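Home Features Workshops Back Issues Subscribe

Huw Gough buys his shelving secondhand and in pieces. The Dorska shop went through 188 lengths of slotted metal last year, and most of them arrived mixed up in boxes from closed stores.

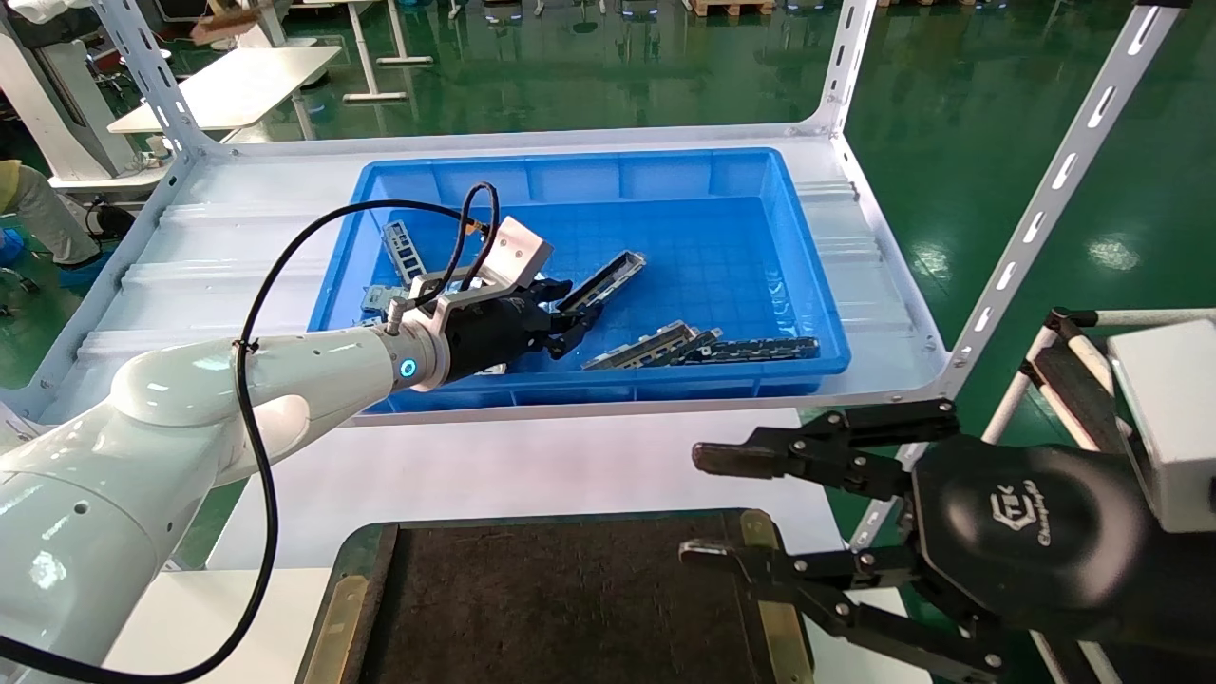
Sorting takes up most of his mornings. Gough checks each part for bends, then matches the slots against a chart taped up by the door. Stock waits its turn in shallow blue bins with ribbed walls, and the bins sit on shelving of the same family – white perforated steel angle. A straight part goes to the Pollari racks. A bent one goes for scrap.

He charges 90 cents a length and keeps 16 patterns in stock. The rarest, he says, sell first.

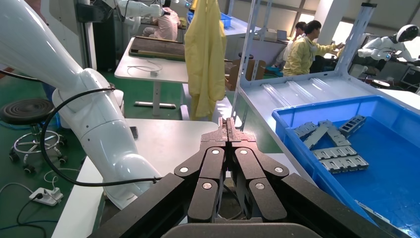 Slotted gray brackets in a blue bin at the Dorska shop.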